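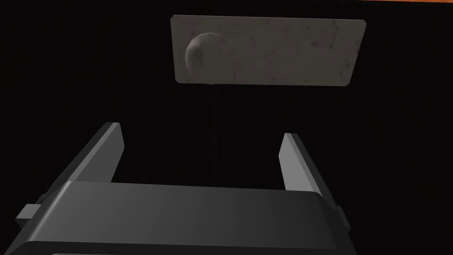

You're going to ruin that mare's mouth if you keep fussing with bits, wrote a reader going by Clisik under my last post, and then added that she'd bet me a bag of carrots the trouble was in my hands and had nothing to do with the tack.

Well, Clisik, I owe you carrots.

I've been chewing on that comment since January, mostly while mucking out, which is when I do all my thinking. For anybody new, I ride a bay mare called Nirnwood (yes, that's her barn name too, we never came up with a shorter one) and we've been trying to learn long lining. If you haven't done it, picture walking behind your horse with two very long reins and trying to look like you meant to end up in the hedge. I love it! She is less sure.

Anyway, the problem. Every time we changed direction to the right she'd throw her head up and scoot. Left was lovely. Left was like a little dressage video. So I did what I always do and went shopping. I tried a loose ring, I tried a mullen mouth, I borrowed a thing with a lozenge from a lady two stalls down and gave it back the same afternoon. Total spent on bits this winter: $268, and I'm only counting the ones I kept.

After the carrots comment I got stubborn and decided to prove her wrong. I took the bit out of the whole business and long lined in a plain cavesson for 16 sessions. Same arena, same lines, nothing fancy. And the mare scooted to the right exactly like before, with nothing in her mouth at all. I stood there in the sand feeling like a real genius.

So then I had to look at me. I'm very right handed, and what I was doing (my neighbor at the boarding barn spotted it from the rail before I did) was taking up the inside line with a big grab and forgetting to let the outside one go. Poor Nirnwood was getting squeezed from both sides and told to turn. I'd scoot too.

The fix has been really boring. I walk behind her with the lines and do nothing but halt, walk, halt, walk, and before I ask for the right turn I say "give" out loud and open my left hand. Out loud is important for me, I can't keep it in my head when there's a horse moving. We do eight turns each way and then we quit, even when it's going so well I want to do twenty. Especially then, I guess. The old me would have drilled it until we were both cranky.

We also changed arenas, sort of. The Olszewski place down the road lets boarders haul in for the evening, and their footing is so much nicer than ours that I can keep my feet under me. Half my grabbing was just me tripping in the deep spots. Their rail is solid too, so she has something to follow and isn't staring off at the cows.

I did buy one more thing, I admit it. My old lines were stiff and heavy and I'd been eyeing the Komier ones forever, and they came to $288 with shipping. I hid the receipt in the feed room. They're lighter and I can feel her chewing through them, and I'm not going to pretend they did the work, but they're nice to hold and I was tired of blisters.

Last night she walked a whole figure eight with her head down and one ear flopped back at me. Then a barn cat came out from under the bleachers and we did the second one at a canter, me running along in muck boots yelling "give, give, give" at my own hand.

Next up is a trot, if my knees agree. If any of you have long lined a mare with opinions, tell me how you keep up in the corners. And Clisik, do you want the big carrots or the baby ones?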